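Home Ask Browse Clubs and Classes Robotics Sign in

Is 60 cloth pickups enough, or is our student team kidding itself?

Posted by Chaimae Younis, 2023-12-20

I help with a student robotics project called Cirillo. The plan is to record people picking up a cloth with a hand-held gripper, train on the recordings, and have a robot do the same job by January. The students have 60 recordings from 2 people and think they're nearly done. I have my doubts. Cloth never lands the same way twice, and everything so far was recorded at one spot in one hall.

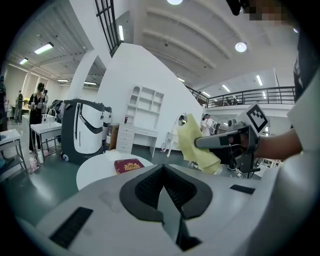
Cloth in the gripper, with the square marker on top.

My co-mentor says the marker takes care of the hard part, so we can add 12 more and stop. I don't buy it, but I can't say exactly why. Has anyone here done this with a student group and gotten something that worked on a cloth it hadn't seen?

Mekness

The marker tells you where the gripper is. It says nothing about what the cloth is doing, and the cloth is your problem. We had a class try this with dish towels and the results looked great until someone swapped in a thicker towel.

Before recording more, keep 7 of the ones you have out of training and see how the thing does on those. Then try a different cloth in a different spot. If it falls apart on the second test, 12 more of the same won't fix it. I'd also ask who did the recording – if both people grab from the same side every time, you really have one habit recorded over and over.

Lumley

just get more data, 60 is nothing. we used the Nonbridge kit for our club and it was fine

Chaimae Younis

Fine on what, though? Same cloth and same table, or something new? Mekness, thanks, we'll do the held-out test before anyone touches the gripper again. And yes, I checked, they both come in from the right.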